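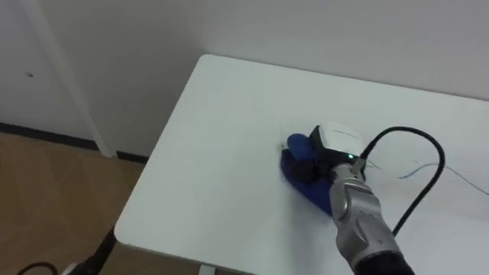 My mom works at a place called Sikwood, and when I was a kid I thought her job was magic. People sent in boxes of mixed-up stuff, and she sent back boxes where everything was sorted. Now I write about machines for a living, so last May I asked if I could come and spend a Friday there. They said yes! (They also said to wear closed shoes, so I did.)

The big change at Sikwood is that some of the sorting is now done by robot arms. You might be picturing a robot with a face and two legs. Nope. An arm is just an arm. It has joints that bend, a bit like your shoulder, elbow and wrist, and at the end it has a gripper, which is the part that grabs.

Try something for me. Pick up a sock. Easy, right? Now think about everything you just did. You spotted the sock, you guessed how squishy it was, you opened your hand the right amount, and you stopped squeezing before it hurt your fingers. You did all that without thinking, and you've been practicing since you were a baby.

A robot arm hasn't had that practice. Hard things with the same shape every time, like a block, are pretty friendly to a robot. Soft things are tricky. They flop and fold, and they never land on the table the same way twice. The arms at Sikwood took a long time to get good at soft things, and they still drop some.

So who tells the arm what to do? That's Kumiko Kudo's job. She used to sort by hand, 600 items on a busy day, and her wrists ached at night. These days she looks after 2 arms. When an arm gets stuck, a light comes on at her desk and she walks over to see what's wrong. Sometimes she moves the item a little. Sometimes she has to teach the arm a new way to grab.

"I thought I'd be bored," she told me. "But it's like having a very strong toddler at work. I'm always watching it."

I asked if anybody had lost their job when the arms came, because I think that's a fair question and you should ask it too. The answer was a bit complicated. There were 38 people sorting before, and there are 20 now. Some of the others moved to packing or repairs. Some left and found work in other places, and a few of them were pretty upset about it. My mom still misses her lunch table. It used to be so loud you could hear it from the parking lot!

Tsutomu Nagano is one of the people who switched to repairs. He showed me how he checks the cables. An arm needs cables to carry power and messages, and those cables bend every time the arm moves. Bend a paper clip back and forth and you'll see what can happen - sooner or later, snap. So he looks for worn spots before the shift starts. He had to take classes at night to learn all this, and he told me the math was the hardest part.

There are safety rules too. You don't reach in while an arm is working. Everybody who works near one knows where the stop button is, and they made me find it before I was allowed to ask a single question.

If somebody in your family works with robots, ask them what the robot is bad at. I got my best stories that way. Mom's favorite is about a pair of mittens on a string, which one arm picked up and put down again all through her coffee break.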